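nelgate-cell-2 / README

Set-up and upkeep notes for the hand gripper cell (the one with the white board). Kept by Ju-won Shim, ask Ah-rin Na if I'm out. Last proper tidy of this file: June.

What's in the folder

427 clips, cloth-in-basket task only. Left and right gripper streams saved separately, same clip number. Log file per session. Anything from the Tuvham cell is NOT in here, different plates, don't mix them.

Before a session

Board flat on the wooden table, push down on each corner. If it rocks, sort that first, the logs look fine and the clips are useless. Basket goes on the left side. Fabric in by hand, any old way, bunched is good. No folding it nicely.

Grippers: left one in left hand, right in right. They are the same design so check the tape inside the handle. Swapped pair cost us 16 clips on a Friday and I had to relabel the lot. Open and close each one 3 times before you start logging. Fingers should come back fully open with no sticking.

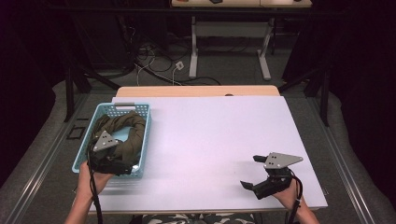 Left gripper on the green cloth in the basket, right one held open over the board.

Cables run down along the forearms. Leave some slack at the wrist. Too tight and it drags the gripper round when you reach for the far rim, too loose and it ends up in the basket. Floor cables behind the table: leave them as they are untill Guner has been in to do the re-run. Yes it's a mess.

Upkeep

Plates: check the screws weekly. A loose plate shifts the pose and you won't see it by eye. Re-do the calibration after any plate comes off, even for a minute. Calibration file is plate_cal, old ones go in /old, don't overwrite.

Fingers: wipe with a dry cloth. Lint builds up at the tips with this fabric. No solvent, it got into the joint on the first pair and they went stiff.

Cable ends: if a stream drops out, wiggle test at the gripper end first. Most drop-outs so far were there. Spares are in the Choo box, 110 cm ones only, the long ones catch on the padded rails.

Known problems

Clip times drift a little between left and right on long sessions. Restart the logger at the break, fixes it.
Right gripper on the spare pair closes slow. Waiting on a spring.
Shadows on the board, not corrected for. Leave them in.

To do

Write up the calibration steps properly (Ah-rin has the draft)
New tape labels, the ink is rubbing of
Split file for train/test, still by hand at the moment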